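Ticket 3589: Label printer drops off the network every afternoon
Status: Open, waiting on vendor
Site: Turkton front office

Okay, I'm finally writing this up properly because my notes were spread across a legal pad and two text threads. The Grarkero label printer in the front office keeps vanishing from the network. Mornings are fine. Then sometime after lunch the print queue fills up, the little light on the front goes amber, and every computer in the building insists the printer is offline. Turn it off and on and it comes right back, until the next day.

It started in December, right after we moved the desks. I figured I'd knocked a cable loose, so I swapped the network cable for a new one (the good kind, not the one from the junk drawer). No change. I tried a different wall jack. No change there either, except now the fax is on the bad-looking jack and it works great, go figure.
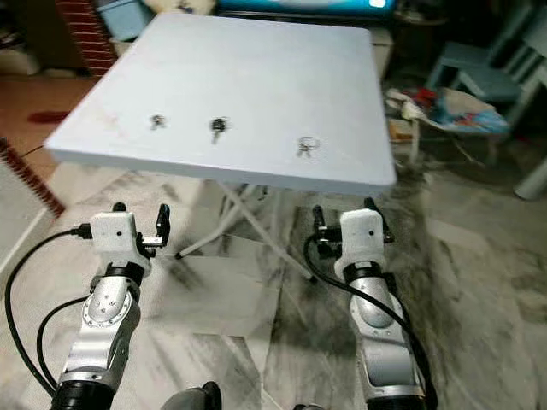 Page last changed: 13/02/2024

Next I went into the printer's settings page and found it was picking up its address automatically, with a lease of five hours. We open at eight, so that lines up a little too well with the afternoon dropouts! I gave it a fixed address outside the automatic range, updated the port on all the computers, and felt very smart for three days. Then it dropped again — same amber light, same full queue.

So the address wasn't the whole story. I turned off sleep mode, which was set to "deep" for some reason, and I also updated the firmware. The updater failed twice with a checksum error and went through on the third try, after I plugged in over USB. If you're doing this on the other Grarkero, skip the wireless update and save yourself an hour.

Still open: Cirillo, our shipping software, pings the printer constantly and may be tying up its only connection. I've set it to check every few minutes and asked Flendia support if there's a known problem on their side. They want the event log, so I'll export it the next time it drops. Please don't power cycle it before I get there — restarting wipes the log.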